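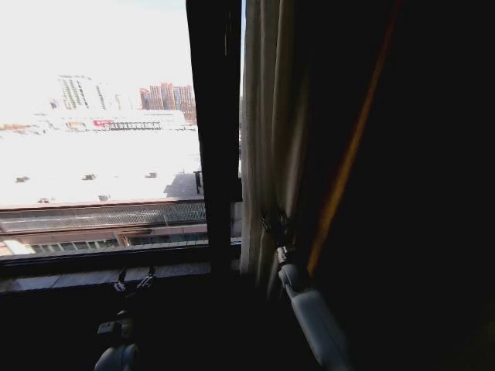

Is the view worth going up for at the Stimell building open day?
It depends how you feel about roofs. If you like them, set aside an hour.

I'd gone along because Pristorow, who look after the old Stimell offices, were letting the public upstairs for the first time since June. The flyer promised "a new perspective on the city". It cost nothing, and there were biscuits.

The lift was resting, so we took the stairs. The sign at the bottom said 359 steps and I have no reason to doubt it. At the top you're given a cup of water and a laminated sheet, and then you're let loose on the windows.

What you get, mostly, is a great flat white roof with the sun bouncing off it hard enough to make your eyes water. It has vents. There's mesh railing, a brown parapet, and a long low white building further off, in front of a clump of reddish-pink towers that were easily the most colourful thing on offer. The grey high-rise on its own to the left looked as if it hadn't been invited to join them. I grew fond of it.

The sheet had a good deal to say about drainage. I learned that flat roofs aren't flat, or shouldn't be, and that the Wumbei coating trialled here in one corner took 700 litres and peeled anyway.
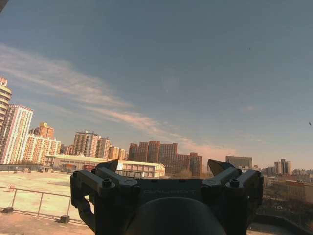
The coating people have moved on to Breltasska, apparently, where I hope the roofs are more grateful. I spent longer looking at railings than I have in any previous year of my life, and came away with firm opinions about paint.

Numbers were capped at 200 for the day and I'd guess they managed 70, most of them wearing better sunglasses than mine. Bring a hat and eat before you come. The biscuits had gone by eleven.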